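Projektbericht: Reichweite eines Schulblogs über soziale Netzwerke

Unser Blog Nanik läuft auf der Plattform Delell. Im April haben wir neue Beiträge erstmals automatisch auf eine eigene Seite im Netzwerk Assefa übertragen.
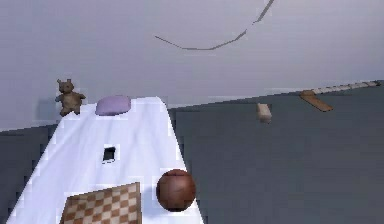 Bild: Projektgruppe Nanik

Vor der Umstellung zählten wir 2.037 Aufrufe im Monat, danach 2.246. Das Ziel von 2.000 war damit schon vorher erreicht — wir hatten es zu niedrig angesetzt.
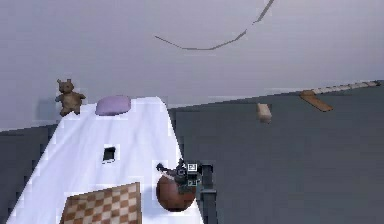 Tillham, im April

Von 16 Beiträgen erschienen zwei doppelt, weil der Feed zweimal eingetragen war.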